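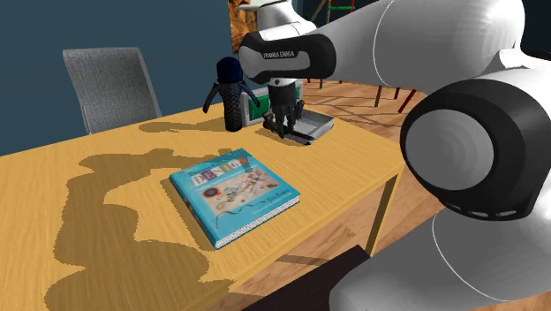
Prasham Cell Check
Pre-deployment review kit for arm cells, simulated and physical

Sold by Enside. Ships as a license plus a printed workbook. Current release: September.

What you are buying

Prasham Cell Check is a review tool with a paper workbook. You load a model of your cell, or fill in the forms by hand if you have no model, and it walks you through the questions an assessor will ask before an arm is allowed to move near people. It produces a report listing which questions you answered, which you skipped, and what evidence you attached to each.

It does not certify anything. We get asked this on most sales calls, so please read that sentence again before you email us. A collaborative arm with a clean Prasham report is an arm somebody has thought about. Whether it is safe depends on the application, the tool on the end of it, the parts it carries, and what the people nearby do at ten to five on a Monday.

Our view of "safe by design"

We are suspicious of the phrase. Arm makers publish joint limits and force settings, and those numbers matter, but they describe an arm. Your risk assessment has to describe a cell. Put a gripper with narrow fingertips on a force-limited arm and the same push lands on a much smaller patch of skin. Put a shallow tray under that gripper and you have a rim to trap a finger against. A book left lying on the work table has corners and a height, and if the planner was never told about it, the planner will not go around it.

Simulation gets the same suspicion from us. We like it and we use it every day. A rendered table with household clutter is a cheap place to find out that your approach path is poor. It is a bad place to find out how hard a contact will be, because contact in a simulator is whatever the solver settings say it is. Cell Check tags every piece of evidence as simulated, calculated or measured, and the tag cannot be edited after the report is issued. Some customers have asked us to make the tag optional. We said no.

What the review covers

Tooling. Fingertip shape, opening range, what happens to the part on power loss, and who is allowed to change fingers. Changing fingers reopens the section.

Workspace. Table height, edges, fixed objects and loose objects. Loose objects need either an entry or a rule that keeps them out. Chairs count. If a person can sit within reach, the form asks for head height while seated, and a surprising number of assessments have only ever considered someone standing up.

Motion. Speed near the surface, speed in free space, the stopping distance you used and where it came from. "Vendor default" is accepted as a source but prints in bold on the cover page.

Pinch and trap points. Arm to table, arm to arm, finger to fixture.

Lighting and sensing. If your cell relies on a camera, you will be asked for results under hard shadows as well as even light. A vision check done under one lamp position is recorded as exactly that.

Handover. Names, dates, and who can switch the cell off.

How it relates to the standards

The section order loosely follows the way ISO 12100 approaches risk, with prompts drawn from our own reading of ISO 10218 and the collaborative guidance. Buy the standards. We do not reproduce their text, and the workbook is a poor substitute for it. If your assessor and our form disagree, go with your assessor and send us a note.

From the people who wrote it

Ylva Söderlund wrote the tooling and trap-point sections. Valdemar Thoroddsen maintains the model importer and would like it known that it reads collision shapes only, so a detailed visual mesh sitting on top of one crude box will be reviewed as one crude box.

From a customer

"I expected a checklist and I don't trust checklists. This one was annoying enough to be useful. It sent us back to the bench to measure a stopping distance we had been copying from project to project. I still think the sensing section is too short." Cauã Tavares, Gunnlaugsson

We agree about the sensing section. It is being rewritten.

Specifications

Order code: 2996
Review questions: 230
Workbook: 535 pages, ring bound, with tear-out forms
Seats per license: 5
Import: URDF, or manual entry
Report output: PDF and CSV
Connection to the robot controller: none. The software cannot move an arm.

Not included

Force and pressure measuring equipment
Copies of any standard
Site visits (see Floltiso, our measurement service, priced separately)
Any sticker, badge or seal for your machine

Returns

Unopened workbooks can be returned. If you have opened it and think a question is wrong, write to Ingvar Hallgrímsson at the support desk with the question number and your reasoning. Questions that don't hold up get removed in the next release, and the removed ones are listed at the back.

Related items
Cell Check spare forms pack
Floltiso contact measurement, half day
Floltiso contact measurement, full day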